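Search this site Search Go
March — by the Equipment Desk
Filed under: Workshop & Budget

The owner of Wendberg, a small packing firm, waited a long time before she bought her first robot arm. When I asked why, she answered with a number. "Our whole equipment budget for the year was 43 thousand dollars. If I choose wrong, there is no second choice until next year."

She had two offers on her desk, one from Cideck and one from Lambrechts. The Cideck arm was cheaper, but the gripper was sold separately, and the price of spare fingers was not in the offer. She had to ask for it three times. "They told me 400 for a pair. Then I asked how long a pair lasts, and the line was quiet."

In the end she took the Lambrechts offer, with a two-finger gripper and a wrist camera included. Training for two staff cost 900 more. She thinks this was the best money in the whole plan — the first quote had no training at all.

I asked what she would do differently. She would borrow before buying, she said, and test with her own parts. She would also keep about 20 per cent of the budget free for cables, a better table and small things which do not appear in any brochure.

Her tests now are very plain: coloured blocks on a grey surface, picked up and put down. "The customer's boxes can wait. I want to know first how it holds a simple thing."

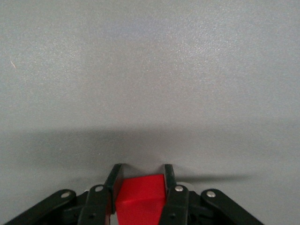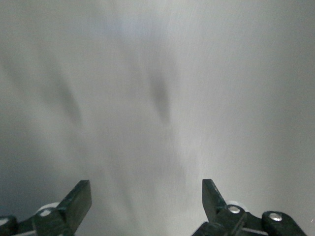

The gripper with a red block, and with its fingers open.

MORE IN: Planning a Purchase

Next on her list is Vament, the software for planning the shifts of the arm. The licence is paid by the month, and she has asked for a trial until the end of the season. The supplier has not answered yet.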